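Projects > Household Textiles > Laundry Basket Set > README

Search this site Enter keywords Go

# Julis Laundry Basket Set

Maintained by Hnat Demchenko. Last revised in June.

## What is in it

The Julis set is a collection of pictures and written notes on everyday laundry handling: clothes going into a basket, clothes coming out of a basket, and the places in a home where a basket ends up standing. It holds 3510 pictures grouped into 237 sessions. A session is one room and one batch of laundry.

The subject is soft goods. We wanted plain garments and cloths in the states they are in before anyone folds them – bunched, hanging, heaped, half under something else. Folded stacks are covered by the older Durrani set and are left out.

## Labels

Each picture has one row in `labels.csv`. The columns are:

- `session` – session number, no leading zeros
- `item` – garment, cloth, or unknown
- `color` – one plain color word, with light or dark if needed
- `state` – heaped, held, hanging, pressed, or flat
- `container` – basket, bag, none, or not visible
- `support` – what the container stands on

Use `unknown` for the item when the folds hide the shape. A sleeve or a collar has to show before a piece is called a shirt in the notes column. Earlier versions let annotators guess, and 49 rows had to be corrected by hand.

Close views get `not visible` for the container unless part of the rim or side shows. The `pressed` state is for fabric with something resting against it or pushed into it, and the piece does not have to be off the surface.

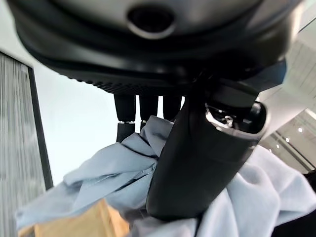
Fabric at close range, with fingertips and thumb against the folds. State: pressed.

Do not fill in `support` from memory of the session. If the furniture is outside the picture, leave the cell blank.

## Baskets and what they stand on

Most sessions use a white plastic basket with openwork sides. Annotators kept splitting these into "lattice," "woven," and "perforated," and the three words were applied to the same basket in different pictures. The label is now just `basket`, and anything about the pattern goes in the notes.

The support column matters more. A basket on the floor, on a low cabinet, and on a box are three different heights, and the clothes sit differently to the eye in each. Small furniture with a drawer or door is `cabinet` even if the household calls it a nightstand. Write `box` for cardboard of any size. 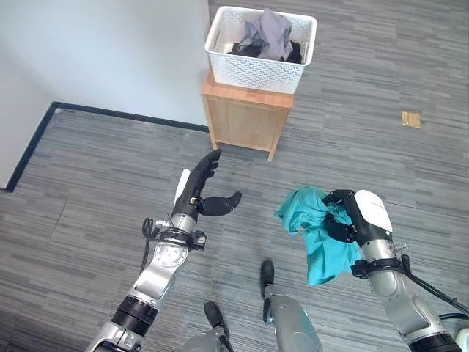 Julis Notes, Issue 9

The row for the picture with the pale wood cabinet reads: container basket, support cabinet, state heaped. Two pieces can be told apart in the basket, one light gray and one black, so it gets two rows with the same picture number. The lavender tint in the gray one goes in the notes. Floor covering is not a column, but carpet is worth noting when it is streaked or patterned, as this gray one is. Gray cloth on gray carpet is a common source of missed items.

## Held items

A held piece is labeled `held` even when most of it is hanging. `Hanging` is kept for clothes on a rail, a hook, or the back of a chair. If two pieces are held at once, each gets its own row, and the container is labeled by what is in it at that moment. An empty basket is still a container; put `empty` in the notes. 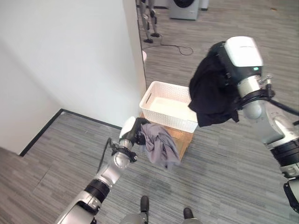
Gray cloth and black cloth, both held. Basket empty, support box.

The black one is entered as cloth. It could be a shirt or a towel, and the outline does not settle it.

## Known problems

- Dark pieces are hard to separate. Two black garments in one heap are often counted as one row.
- Picture numbers inside a session do not give the order in which things were done. Please do not use them to work out whether a basket was being filled or emptied.
- White baskets against white walls lose their rims in bright rooms.
- Socks are badly underrepresented. Brelov has plenty, if you need them.

## Changes

`state` used to have a sixth value, `crumpled`. It overlapped with everything else and was dropped. Old rows were moved to `heaped` or `held`.

Corrections can be sent to Hnat with the session number and the row. They are merged on Monday.

Related items

- Brelov Sock and Small Item Set
- Durrani Folded Stacks
- Joltar Closet and Shelf Notes
- Color words used in the textile sets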